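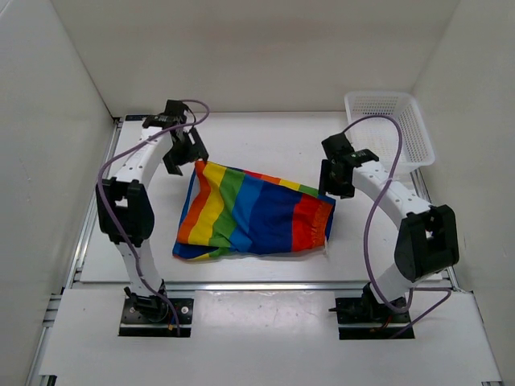
Dulce Farrobo
Responsável pela sala de dobragem, Plukgate

Sobre nós

Gostamos de roupa com cor. Riscas, bolas, xadrezes que não combinam com nada, fatos de treino cor de laranja, tudo! A Plukgate recebe roupa usada em bom estado, lava-a, arranja o que é preciso arranjar, dobra-a e volta a pô-la a circular. Começámos num rés-do-chão com 36 metros quadrados e uma tábua de engomar emprestada, e hoje temos uma sala inteira só para estender, alisar e dobrar (a minha preferida, confesso).

Cada peça passa primeiro por uma mesa. Chega muitas vezes num novelo, com uma perna do avesso e o cós enrolado, e é ali que se abre e se vê o que temos à frente. Os calções com elástico são um caso à parte: a cintura franze, as pernas fogem cada uma para seu lado e as riscas nunca ficam à primeira como queremos. Estendem-se de lado, juntam-se as duas pernas, alisa-se a costura do meio com a palma da mão e dobra-se ao comprimento. Quem nos visita acha graça à discussão, que já vai longa, sobre se o cós fica para dentro ou para fora. Na Plukgate fica para fora. 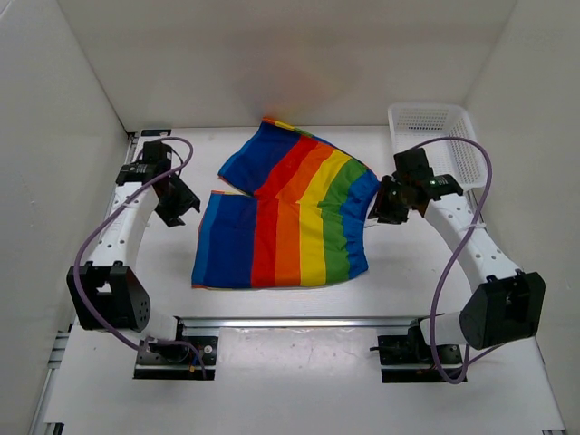
Calções às riscas de arco-íris, com o cós azul franzido.

O que fazemos

A Frota é o nosso serviço de recolha. Passamos por 50 pontos de entrega, entre escolas, lavandarias e mercearias de bairro, e trazemos os sacos para triagem. Em maio, quando toda a gente troca as gavetas de inverno pelas de verão, há dias em que mal se vê o chão do armazém, e adoramos essa confusão.

A Stullura é a oficina de arranjos. Elásticos cansados, bainhas descosidas, botões que desapareceram, fechos que prendem a meio. No ano passado saíram de lá 952 peças prontas a vestir outra vez, incluindo um casaco de bombazina que levou três forros até ficarmos contentes com ele.

As Gikis são as nossas caixas. Cada uma leva roupa dobrada por tamanho e por estação, com a peça mais colorida sempre em cima, para ser a primeira coisa que aparece ao levantar a tampa. Já entregámos cerca de 2067 e continuamos a receber mensagens simpáticas sobre as meias desirmanadas que vão no fundo. Podem usar-se assim mesmo!

O que não aceitamos: roupa interior, fatos de banho e calçado. Toalhas e lençóis, sim, desde que venham lavados.

Venha dobrar connosco

Abrimos a sala de dobragem uma vez por mês a quem quiser aprender. A próxima sessão é quinta-feira, 18 de fevereiro, ao fim da tarde, e vai ser toda dedicada a calções e saias com elástico. Traga duas ou três peças de casa, das mais teimosas que tiver. Há chá, há bolachas e há sempre um monte de T-shirts para treinar. As inscrições fazem-se ao balcão ou pelo formulário de contacto desta página.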